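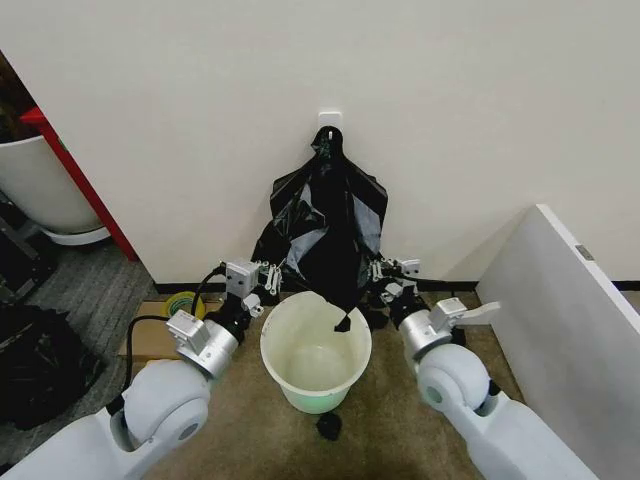 Bag on its hook, bucket under it. Friday, before I carry things down.

1/ I promised some people here a thread on how I sort waste in a small apartment, after moving to a town where the rules are stricter than where I grew up. I am not an expert. I only made many mistakes in one year and wrote them in a notebook.

2/ My town is Orham. We have four collections: paper, packaging, food waste, and the rest. Glass you must carry yourself to the container behind the Zollora supermarket. The closest one to my door is 900 meters away, so glass is something I plan.

3/ The rest goes in a paid bag. You buy them in rolls at the town hall or at the kiosk. When I arrived I did not know this and I put my trash out in the bag I had. It stayed on the sidewalk for a week with an orange sticker on it. All my neighbors saw the sticker.

4/ So now I collect inside in a cheap bag and I move everything to the paid bag only when there is enough to fill it. The paid bag is never half empty when it goes out. I like this very much, maybe too much.

5/ About hooks. The adhesive ones are good if you clean the wall first with alcohol and wait a full day before you hang anything. I did not wait with my first one. It fell at three in the morning and I thought somebody was in the kitchen.

6/ Also please read the weight on the package. A bag of packaging weighs almost nothing. A bag with coffee grounds and potato peels is another story, and for this you need a container that stands on the floor.

7/ Food waste was the difficult part for me. In summer the smell comes after two days. What helped:
— newspaper at the bottom, two sheets
— no liquids, I pour the soup rest through a strainer first
— fish and shrimp go in the freezer until the evening of collection

8/ The freezer idea is from a neighbor on the second floor. I thought she was joking. Then I had shrimp in August and I understood.

9/ I bought one of those countertop composters from Grirka, with the charcoal filter in the lid. It is nice looking, but the filter must be changed often and the new ones are hard to find. I gave it to a friend with a garden. A simple bucket, washed every time, works better for me.

10/ How I wash a bucket: hot water, a spoon of washing soda, wait ten minutes, brush, rinse, and let it dry upside down. Vinegar is also fine, but do not use it at the same time as the soda, they cancel each other and you have only salty water with bubbles.

11/ Paper. Pizza boxes are the eternal question. In Orham the clean lid goes with paper and the greasy bottom goes with the rest. In Vanhove, where my sister lives, the complete box goes with the rest. Same country, one train line. Please look at your own town's list and do not trust mine.

12/ Receipts are not paper here! Most are thermal paper and they go with the rest. I learned this from the sorting booklet, which has 24 pages and an index. I read all of it with a dictionary, and it was good for my vocabulary. I now know the word for "gasket" in three languages.

13/ Packaging: empty is enough. You do not need to wash a yogurt cup like a dinner plate. I scrape it with the spoon and that's it. For cans I use the water left from washing dishes, so they do not smell.

14/ One thing I still do badly is batteries. I have a jam jar full of them on the shelf and every month I say that I will take it to the store. The jar is now too heavy for the shelf.

15/ Someone asked if it saves money. My building posts the numbers by the mailboxes. Last year the house paid for 197 bags of the rest, all apartments together. The year before that it was more, but I was not living here yet and I cannot take the credit.

16/ The other number on the same paper is food waste: 1,694 kilos for the whole house. I stood before it a long time. Part of this is peels and coffee, of course, but part of it is bread. I know some of it is my bread.

17/ So since September I buy the half loaf and I freeze slices on the first day. When I forget, I make breadcrumbs, or the soup my grandmother made with garlic, old bread, and an egg on top. If you want the recipe, write below and I will translate it this weekend.

18/ Small correction to number 7: a few of you say newspaper ink is not allowed in the compost in your towns. In Orham it is allowed, but glossy pages are not. Thank you for telling me, I should have written it.

19/ And for those who asked, yes, you can pay for the bags by card at the town hall now. The kiosk takes only cash, and it closes for lunch.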